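# Screening Committee: proposed change to the September repertory programme

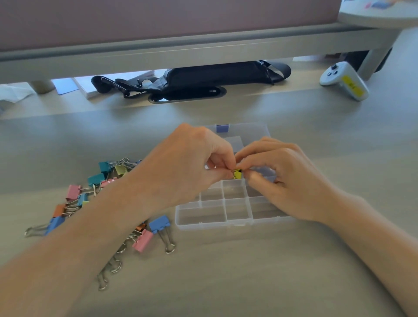 ## Opening statement

**Posted by S_Hyun (Programme Secretary)**

Members are invited to comment on the proposed substitution in the September programme. The print of *Nusteo*, the silent circus comedy listed for the closing evening, has been withdrawn by its lender. The programme office recommends that *The Hikeo Ferry* be shown in its place. It runs for 383 minutes in the full serial version and would be presented with 2 intervals.

Comments posted in this thread will be put before the programme meeting. Members are asked to keep to the matter of the substitution.

Seo-ah Hyun

---

**Posted by balcony_left**

I wish to record my objection. *The Hikeo Ferry* is a worthy film, and I was glad to have seen it once. It is not a suitable replacement for a comedy with a chimpanzee in the leading role. Those who have booked for the closing evening did so expecting to laugh, and there are, by my recollection, no jokes in the first four chapters.

I would ask the office to consider *Orkix* instead. It is short, it is silly, and the print was in good order when last shown.

---

**Posted by reel_and_rewind**

I must disagree with the previous member on one point of fact. Chapter three contains the scene with the customs officer and the goose, which was received with considerable laughter at the last showing. I accept that the remainder of the serial is sober in tone.

On the main question I support the recommendation. The full version is seldom offered anywhere, and most members will know only the shortened one, from which the whole of the winter crossing is missing. Without that section the ending makes very little sense.

---

**Posted by m_arkwell_seat36**

May I ask what start time is intended? With intervals, a programme of that length would have to begin shortly after midday if those of us who depend on the last bus are to see the final chapter. The draft programme still gives 7.30 pm.

---

**Posted by S_Hyun (Programme Secretary)**

The member is correct, and the draft has not yet been amended. The office proposes doors at 12.30 pm and a start at 1 pm. Tickets already issued would remain valid, and 469 have been issued to date. Any holder who does not wish to attend the revised programme may apply to the box office for a refund up to the day before the screening.

With regard to *Orkix*, the rights are held by a different party and an enquiry has been made. No reply has been received.

---

**Posted by balcony_left**

I am obliged to the Secretary for the information. My objection stands. A person who bought a ticket for an evening of circus comedy and is then offered an entire afternoon on a ferry has been sold something quite different, whatever the quality of the goose.

If *Orkix* cannot be had, I would accept *Nam and the Lion Tamer*, which at least has a circus in it.

---

**Posted by quiet_usher**

*Nam and the Lion Tamer* was shown in the spring to a very thin house. The second half is dreadful, and I speak as someone who stood through it more than once. I should not like to see it return so soon.

Might the serial be divided over two dates, with a comedy short before each part? This would keep the closing evening at its advertised hour.

---

**Posted by reel_and_rewind**

I would regret a division. The serial gains a great deal from being seen in one sitting. I have no objection to a short beforehand, provided that it is not the one with the roller skates.

---

**Posted by S_Hyun (Programme Secretary)**

The suggestion made by quiet_usher will be added to the agenda as a separate item. The office will confirm whether the hall is free on a second date. Members who have not yet stated a preference are asked to do so by reply, giving one of the following:

- the full serial in one sitting, starting at 1 pm
- the serial in two parts, with a short before each
- a different feature, to be named

---

**Posted by m_arkwell_seat36**

Two parts, please. I have no view on the roller skates.

---

**Posted by balcony_left**

A different feature: *Orkix*.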